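Startseite > Studium > Projektarbeiten > Automatisierung im Haushalt > Abschlussbericht

Einräumen von Kleinteilen mit zwei Roboterarmen: Stand der Technik am Beispiel Putzschwämme

Bearbeitet von: Todor Halilović
Projektpartner: Reltevix, Standort Iten

1 Aufgabenstellung

Untersucht wurde, ob ein zweiarmiges System eine einfache Ordnungsaufgabe ohne Eingriff einer Person erledigen kann. Gewählt wurde das Einräumen von Schwämmen und Scheuerpads in ein zweistöckiges Regal. Die Aufgabe kommt im Haushalt ebenso vor wie beim Nachfüllen im Laden. Die Vorarbeit von Tomić behandelt ausschließlich starre Objekte; verformbare Teile waren dort ausgeklammert.

2 Versuchsaufbau

Die Arbeitszelle ist an drei Seiten geschlossen. Beide Arme sind an der vorderen Profilschiene montiert und tragen je einen Zweifingergreifer. Die Wände sind mit einer Blumentapete beklebt, die Tischfläche ist ebenfalls gemustert. Die Objekterkennung muss die Schwämme also vor einem unruhigen Hintergrund finden, wie er in Wohnräumen üblich ist. Die Ablaufsteuerung lief über die Software Plelbridge, die Greifpunkte wurden aus einem trainierten Modell übernommen.

3 Durchführung

Die Versuche fanden im Oktober statt. Insgesamt wurden 2672 Greifversuche protokolliert. Ein Versuch galt als erfolgreich, wenn das Objekt innerhalb von 70 Sekunden auf einem der beiden Böden lag und der Greifer wieder frei war. Verrutschte bereits eingeräumte Ware, wurde dies gesondert vermerkt, der Versuch aber gewertet.

4 Ergebnisse

Erfolgreich waren 1525 Versuche. Das entspricht einer Quote von rund 57 Prozent. Der obere Boden bereitete geringere Schwierigkeiten als der untere, weil der Greifer dort von vorn ungehindert einfahren kann. Am unteren Boden verdeckt der Arm zeitweise die Ablagestelle, und die Lage des Objekts muss geschätzt werden.

Häufigste Fehlerursachen:
- Schwamm wird beim Schließen der Finger gestaucht und dreht sich
- zwei aneinanderliegende Schwämme gleicher Farbe werden als ein Objekt erkannt
- Scheuerpad liegt flach auf und wird nicht unterfahren
- Kollisionsüberwachung stoppt den Arm an der Regalkante

In neun Fällen musste die Anlage von Hand neu referenziert werden.

5 Bewertung

Für den Einsatz ohne Aufsicht reicht die Quote nicht aus. Eine Person räumt dieselbe Menge in einem Bruchteil der Zeit ein. Verbesserungen sind vor allem bei der Trennung benachbarter Objekte zu erwarten. Offen bleibt das Verhalten bei feuchten Schwämmen, die nicht Teil der Versuchsreihe waren.

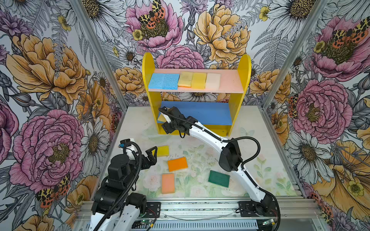 Abb. 1: Arbeitszelle mit Regal, rechter Greifer am unteren Boden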